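3.2 Sites and donated equipment

We studied the reuse of office computers in 3 repair workshops, named here Nandance, Gezer and Dendau. Each workshop receives old machines from offices and schools and prepares them for families with low income. Most of the machines are desktop towers, and opening them is the first task taught to new members. 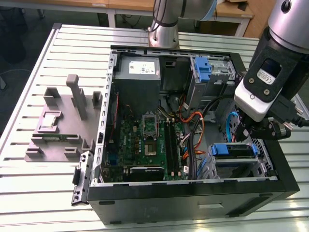
3.3 Interviews

Interviews were held by Lemlem Negash and Getachew Kumsa in August. We asked the members how they decide if a part is worth keeping. Many answers spoke first of time and only later of money. Storage drives were a special case, as donors worry about their private files.

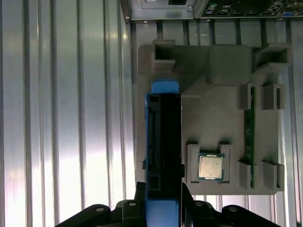 For this reason two of the workshops keep a written record for every drive, while Dendau trusts the memory of its senior members. A member at Gezer told us that the record "is more for the donor than for us."

The price of spare parts was also a frequent subject. Members prefer to take parts from one tower to complete another. 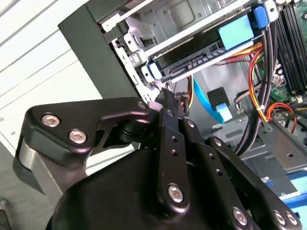 Figure 3. Open desktop tower with the drive cage visible.

We coded the 202 interview passages by hand. Wahyudi Sitompul and Zeyu Peng coded separately and then discussed every difference. 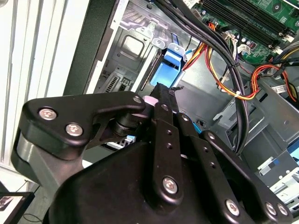 Figure 4. Work inside an open tower.

The codes on trust are treated in Section 4.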